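Pirbridge Town Football Club is a semi-professional association football club based in Pirbridge, a market town on the River Zeter. The club plays its home matches at Dunstan Lane, a ground best known for its slope, which visiting managers tend to mention after defeats and forget after wins.

The club was formed by the merger of 2 older sides, Pirbridge Rovers and Zeter Vale, neither of which could reliably field a full team. Supporters of both opposed the merger, and the first home match was watched partly in silence. The new club took its green and white hoops from Rovers and its debts from Zeter Vale.

Pirbridge Town spent most of its early existence in the lower half of the regional league. Its best run came in the national cup, when it reached the third round and drew at home to Asterau, then 3 divisions higher. The attendance of 2,295 remains the ground record. Asterau won the replay 8–0, a score missing from the honors board in the clubhouse, where the draw is listed in gold paint.

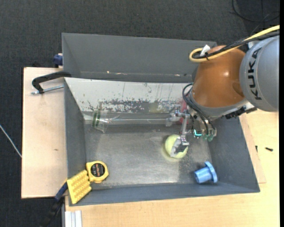

KUKA robot arm reaching into a gray bin.

The main stand at Dunstan Lane has 623 seats, a few of them behind a pillar and sold at the same price as the rest. Floodlights were added after a long fundraising drive and failed during their first evening match, which was abandoned shortly before halftime with Pirbridge ahead. The rearranged fixture was lost.

The club's main rivalry is with Dunstan Athletic – a side that, despite the name of the Pirbridge ground, plays in another town entirely. The two meet each October for the Zeter Cup, a preseason trophy that has drifted well into the season and has so far resisted all attempts to move it back.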